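Part-time Kitchen Assistant – Peixoto Supper Club, Drokulach

Hours: 13 a week over two evenings
Contract: fixed term to the end of February, may be extended
Reports to: Thaís Bittencourt, kitchen lead

Peixoto is a small supper club on the ground floor of the Imside building in Drokulach. We serve one set menu a night to 28 guests at shared tables. The food changes every fortnight and draws on noodle dishes, broths, pickles and rice. We are looking for a kitchen assistant to join us for the winter menus.

The work

You will prepare vegetables, portion sauces and pickles, lay the tables before guests arrive and help plate each course. After service you will wash up, put cutlery and chopsticks away and leave the kitchen ready for the next evening. There is some lifting, mostly rice sacks and stock pots, and you will be on your feet for most of the shift.
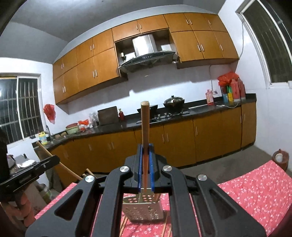
Shifts start at four and finish by half past ten. We eat together before the doors open and the meal is free. Tips are pooled and shared equally between kitchen and floor staff, including anyone on trial.

What we ask for

You don't need restaurant experience, but you should be comfortable with a knife and happy to follow a prep list. A food hygiene certificate is useful. If you don't have one we will pay for the course and for your time while you do it. You must be 18 or over and have the right to work here.

Please tell us about any food allergies when you apply. We use sesame, soy and shellfish most weeks.

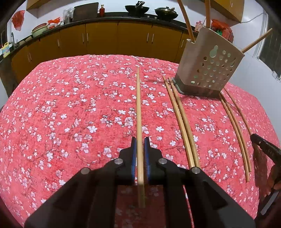
Pay is monthly, and holiday builds up from your first shift. The last bus towards Zondutum leaves nine minutes after we usually lock up, so staff who live that way can go first – just say so at interview. There is a locked bike store in the yard.

How to apply

Send a short letter and a list of any past jobs to Thaís Bittencourt at the Imside address, or hand it in at the door before service. Please say which evenings you can't work. No CV template, no photo.

Closing date: October 21, 2026. Those we want to meet will be asked in for a chat and a paid trial shift of two hours.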